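Setting up and looking after the towel-handling cell

Reading time: 4 minutes

1. Purpose

The cell consists of one robot arm with a two-finger gripper, working over a felt-covered table. It is used for trials on gripping and flattening terry cloth towels. When I took it over in July the trials could not be repeated from one week to the next. My project was to find out why, to put the set-up in order and to write a maintenance routine that the next student can follow. I did not change the grasping software, called Nateo in our group, except for the home position and two limits. Supervision was by Songül Saraç.

2. State at the start

The cell log contained 2453 grasp attempts. Failed attempts were marked only as "miss", so it was not possible to separate a finger that closed too high from a finger that closed on nothing. I went through the notes and repeated a set of 50 attempts with the old settings. In most failures the fingers stopped above the cloth. In the rest they pressed into the table hard enough to trigger the protective stop.

Both faults have the same cause. The table height stored in the controller had been measured on the bare top, before the felt was fitted. Somebody had later corrected it by hand, in one program only.
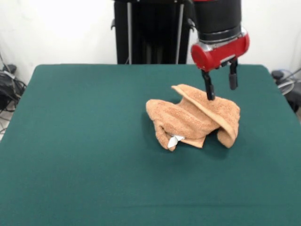
The felt gives way under load, so a single touch with the fingertip does not give a reliable height. I used a flat steel gauge block, laid it on the felt for one minute and brought the closed fingers down until a paper strip was just held. This was done at the four corners and in the middle. The block height was then subtracted and the mean entered as the table plane for all programs.

3. Gripper

The fingers were removed, cleaned and refitted. One fixing screw on the left finger had worked loose and allowed visible play at the tip. The screws were replaced, secured with medium-strength thread lock and tightened with the torque driver from the Graser tool set. The finger pads collect lint from the terry cloth. Lint on the pads lowers the grip, and the effect is slow enough to be missed – the log shows a steady decline over three weeks with no single bad day.

The pads are now wiped at the start of each session and replaced when the surface has become smooth. The force limit was lowered by one step. This reduced the number of protective stops and had no measurable effect on lifting a towel by a single fold.

4. Cables

Intermittent loss of the gripper signal was traced to the connector at the wrist. The cable had been fixed too tightly and was pulled each time the last joint turned to its end position. I refitted it with a loop of slack and limited the joint in software. The spare cable is from Nieminen and has the same pin layout, but it is shorter and must not be used for programs that reach the far edge of the table.

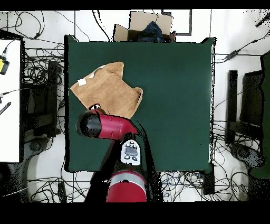
Does the table height have to be measured again after every session? Once a week is enough, and in addition whenever the felt is changed or the table has been moved.

5. Results

After the changes the log was continued to attempt 3279. Misses are now entered with a cause code. No miss of the "stopped above cloth" type has been entered since the new table plane was stored. The remaining failures are mostly grasps that take up 2 layers of cloth when one is wanted – a planning matter that lies outside this project.

6. Weekly routine

Brush the felt in one direction and check it for creases.
Measure the table plane with the gauge block.
Check both fingers for play by hand, with the arm stopped.
Turn the wrist slowly through its range and watch the cable loop.
Save the controller settings under the date and note any change in the log.

Heidrun Schwaiger, Flodcombe, January 8, 2018

Comments

m_orrell: Which thickness of paper did you use for the strip? We get different heights with card.

H. Schwaiger: Ordinary printer paper. Card is too stiff, and the strip is held before the fingers are down.

tobi77: We had the same trouble with lint. Sticky tape takes it off the pads faster than a cloth.

Gwen P.: Would like to see the cause codes, if they can be shared.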